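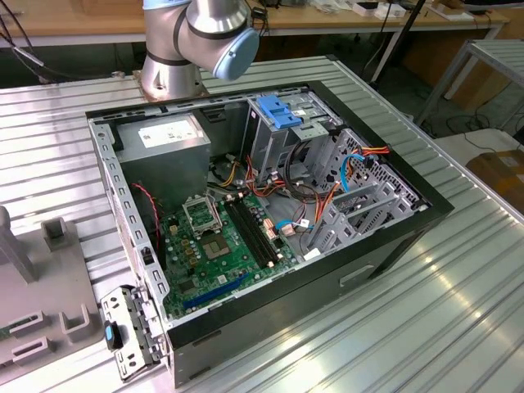
When the arm arrived at Solberg, where I take old office computers to bits for a living, I thought my screwdriver days were over. I'd been on the bench six years by then and had my own ways of doing everything, most of them bad for my wrists. What changed was smaller and odder than I expected. I get the bench ready, the arm does the dull lifting and placing, and I get the fiddly bits and the thinking. So most of my tips these days are about getting a machine laid out so that either of us can work on it. Start with the tower flat on its side, panel off and the insides facing up, like the black one on my ribbed bench. You wouldn't believe how many people still work on them standing upright, peering in sideways with a torch in their teeth (I was one of them!).

Cables first, always

Power leads are the thing that trips up an arm, and if I'm truthful they trip me up as well. An orange and yellow bundle lying right across the middle of a case will catch on a sleeve, a screwdriver or anything else going in after it. Before I hand a case over I unplug what I can reach and fold the bundle back over the power supply with a bit of reusable tie. Not a cable tie you have to snip! I nicked a good lead that way in my first month and Linnea Eklund, who trained me, still brings it up.

The thin data cables want a gentler hand. Hold the plug, never the wire, and feel for the little metal catch before you pull. If it won't come, it's locked, so stop tugging and have a look.

At home, do the same with the mains. Switch off, pull the plug out, then press the power button once with everything disconnected. And please leave the power supply box itself shut. There's no tip worth having that starts with opening one.

Mind the socket

Once the processor is out, what's left behind is the most easily ruined part of the whole board. On a lot of boards it's a bed of tiny pins, and a dropped screw will do for them. I keep a tub of the plastic covers by my elbow and pop one on if the board is going to sit about. We had a row about this when the arm was new, as it happens. The first plan from Trinport (they set it up for us) had covers going on at the end of the shift, all in one go. Naomi Massawe said she'd like to see them try it with her boards, and the plan was changed by lunchtime.

Somewhere for every bit

Drive brackets, slot covers, front plates - they all look alike once they're in a heap. My rule is that anything that comes off goes on the same side of the case it came from, and stays there until I've decided what's happening to it. The slot covers are the worst, as the edges are sharp and they ping off when you least want them to. Push them out with the flat of a screwdriver and keep your fingers on the outside.

For screws I use a bun tin. I had a magnetic tray from Stondano, which was very smart, but I kept forgetting which screws had come from where. Six cups, one for each sort, and no lid to lose.

Keep your reach clear

The arm has its patch and I have mine. We put a strip of tape down the bench between them, and mugs, phones and elbows stay on my side. It only moves when I've stepped back and pressed the go button, and I don't lean over "just for a second". Siv Dahlgren made us all practise the stop button until we could find it without looking. I moaned at the time, but I'd do it again with anyone new.

What it's done to the day

People ask if I'm worried. I was, a bit. Two of us moved off the bench when it came in, one over to testing and one out to collections, and Leif Halvorsen didn't like testing at all for the first few weeks. He's since asked to stay there, so make of that what you will. My own job has more looking and deciding in it and a lot less lifting. My shoulders are better. I do miss the chatter, because there used to be three of us in a row with the radio on, and an arm is no use at all for arguing about the radio.

The other thing is pace. It doesn't get tired, so it's very easy to forget that you do. I set a kitchen timer and get up when it goes, whether the case is finished or not, and I drink something. If your workplace is getting one, ask early on who sets the speed and whether you can turn it down yourself. We can, and I do, mostly after lunch.

Next time I'll do cleaning fans, which I still do by hand with a soft paintbrush. Hold the blades still with a finger while you brush, and do it by an open window.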